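Home Forums Members Search Log in

Lamps and Lighting > Living rooms

Is it possible to live without the ceiling light?

bakos_ildiko
Good evening to all. I have moved to a ground-floor flat in Cirkberg, and the living room has one ceiling light exactly in the middle. It is strong and white, and when it is on, I feel that I am waiting for my number at the post office. My plan is to stop using it completely and to have only lamps. My husband thinks this is a childish plan, and that by January we will be walking into the furniture.

The room is 16 square metres. We read there, my daughter does her homework there, and on Friday my sister comes and we play cards. At the moment we have one table lamp and one floor lamp, which was my grandmother's and leans a little.

My questions are these. How many lamps does a room of this kind need? And should all the bulbs be of the same colour? I would be grateful for opinions from people who did it and did not only read about it.

Ildikó Bakos

LauriL
Welcome, Ildikó. I have lived without the ceiling light for six years. Where I grew up it is dark for a large part of the winter and we take lamps seriously.

For your room I would say four lamps. One low, on a small table. One for reading, beside the chair where the reading is done. One on a shelf or a window sill, which gives nothing useful but makes the room look deeper. The fourth should be near the door, so that you don't cross the room in the dark to find the first.

Bulbs: all the same colour, please. When one is yellow and one is bluish, the eye goes from one to the other all evening. Buy them together, in one box, and keep a spare one in the kitchen drawer.

Your husband is wrong about the furniture.

Lauri Lahtinen

penny_marsh
I must disagree with Lauri about the homework. I am a teacher, and I see what happens when children write in the half dark: they put the nose to the paper. Lamps are very pleasant for grown people who drink wine and play cards. For a child with a pencil, please leave the big light on, or buy a proper desk lamp with an arm that bends.

LauriL
But I wrote "one for reading". A reading lamp is also good for homework. I did not suggest that the child should write beside a candle.

penny_marsh
You wrote "beside the chair where the reading is done". A child does homework at a table.

LauriL
Then there are five lamps. I have no objection to five lamps.

doro31
Five lamps means five plugs, and here is the point which is always forgotten in these beautiful conversations. My flat has two sockets in the living room and they are both on the same wall. I tried the many-lamps method and after one week I had cables across the whole carpet. My mother caught her foot in one of them. She did not fall, but she spoke about it until Easter.

Ildikó, before you buy anything, please draw your room on paper and put in the sockets. Then put in the lamps. Most people do it in the other direction.

bakos_ildiko
Thank you for so many answers in one evening! I went and looked, and we have three double sockets, so I am richer than Doro. One is unfortunately behind the bookcase, where I think no hand has been since the house was built.

Penny, my daughter is eleven and she does her homework on the floor, on her stomach, like a cat. I have tried to change this and I have failed. So perhaps the question is really: what lamp is good for the floor?

penny_marsh
For the floor I surrender.

hollow_oak
What nobody mentioned yet is the shade. People spend a lot of money on the base and then they take whichever shade is in the shop. But the shade decides where the light goes. A narrow cone sends it down on the table and leaves the wall dark. A wide drum opens it to both sides. A thick dark shade makes two circles, one on the ceiling and one on the table, and almost nothing between them, and you cannot read a newspaper beside it.

For an ordinary room I would always take white fabric. It is boring in the shop and it is right at home.

LauriL
I agree with hollow_oak, although I would say cream and not white. White fabric with a cold bulb is like a clinic.

hollow_oak
With a cold bulb, everything is like a clinic. The shade is innocent.

doro31
Question from a practical person: how do you clean a fabric shade? Mine has become grey at the top, where the warm air goes out.

hollow_oak
A soft paintbrush, dry, from top to bottom. If there is a mark, use the kind of roller that takes hair from coats. Never water, it leaves a ring, and then you will have a grey shade with a ring. And take the plug out first, please.

bakos_ildiko
I did the drawing as Doro advised. The small table goes at the wall and the lamp goes at its back corner on the right, near the socket, so the cord can go down behind and does not need to cross anything. The rest of the top stays for the small things of the evening: a bottle, a cup. I am quite sure now about the white table. I was thinking of a dark one, but I believe that a pale top gives some of the light back.

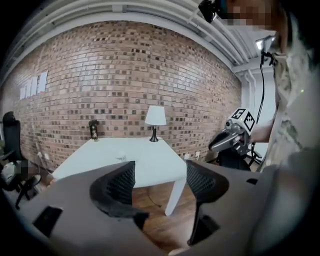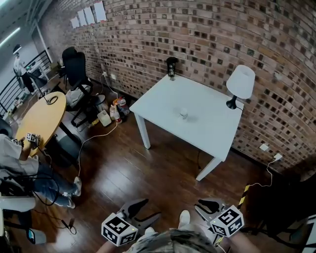
White table, with the lamp at the back right corner.

LauriL
This is a good place for a lamp. The shade is white, so hollow_oak will be satisfied, and the base is black, which I like. I would leave it exactly there.

hollow_oak
I am satisfied. I also like it against the brick in the second picture. Brick is a difficult wall with a ceiling light, it looks flat and tired. When the light comes from the side, every edge makes a small shadow. One thing to test: sit down in your usual place and look if you can see the bulb under the shade. If you can, the lamp is too high for that chair, or the shade is too short. In the shop you stand, at home you sit, and so this mistake is very common.

doro31
I would pull the lamp a little more to the middle. In the corner, half of the light falls off the table and goes on the floor.

LauriL
And what is wrong with light on the floor? There is a child there, with mathematics.

doro31
That is fair. I forgot the child.

penny_marsh
May I ask what you paid for your lamps, all of you? I looked at Gretari on the internet after reading this thread and there is one standing lamp for 175 euros, without a bulb. I nearly closed the computer. I understand that a lamp can be a beautiful object, but I could not sit calmly beside it.

LauriL
Of my lamps, two came from a flea market, one was a wedding present, and the one beside the bed I paid for like a normal person, 31 euros. The flea market ones needed a new cord. Do not save money on the cord. If it is stiff, or if it has become sticky, bring it to somebody who can change it.

hollow_oak
I have a Gretari, the small one. It is well made, the switch is on the cord at a good distance, and the foot is heavy. But I bought it in the sale. For the full price I would not have done it.

The heavy foot is worth something, by the way. In a house with cats or with small children I would choose the weight first and the shape afterwards.

tram_nine
I have read it all and I must say that I belong to the husband's party. I like my ceiling light. I come home, I press one button, and I can see. With you people, coming home is a walk from lamp to lamp, and going to bed is the same walk in the other direction. Who has the time for it?

LauriL
There exist plugs with a remote control. One button, all the lamps. You can have them in packs of three.

tram_nine
And then I will search for the remote control in the dark.

bakos_ildiko
This is also what my husband said, almost in the same words. I am beginning to think that tram_nine is my husband.

In Magyar homes of my grandmother's time the evening light was one lamp over the kitchen table, and all the family sat under it, because heating and light were only there. Nobody asked how many lamps one needs. I do not want to return to this, but I remember that it was the best place for listening to what the adults were saying.

tram_nine
I am not your husband, but please tell him that he is welcome on this forum.

doro31
How was it with the cards on Friday?

bakos_ildiko
We played with the table lamp and the floor lamp, and the ceiling light was off the whole evening. My sister said that she could not tell clubs from spades, but she says this always when she loses. With the bulbs I followed Lauri and I bought all of them in one box. The difference is bigger than I expected. Before, the floor lamp was bluish and I had simply stopped seeing it.

For the floor I have found a low lamp with a wide foot, and my daughter has already moved it twice to where she wants it. I am still looking for something near the door. My husband walked into the bookcase one time, but it was at noon.

LauriL
For the door: a small one on a shelf at the height of your shoulder. And leave the bulb weak, it is only there to say good evening.

penny_marsh
Please measure the shelf first. I have returned two lamps this winter for that reason, and the man at the counter now knows my name.

Reply to this thread

Related threads
Lamp cord too short, can it be made longer?
Which bulb for a north-facing room
Cleaning old brass without making it yellow
Dimmer switch makes a noise in the evening
Floor lamp leans, is it the foot or the floor?

Contact us | Forum rules | Copyright Lamps and Lighting forum | Back to top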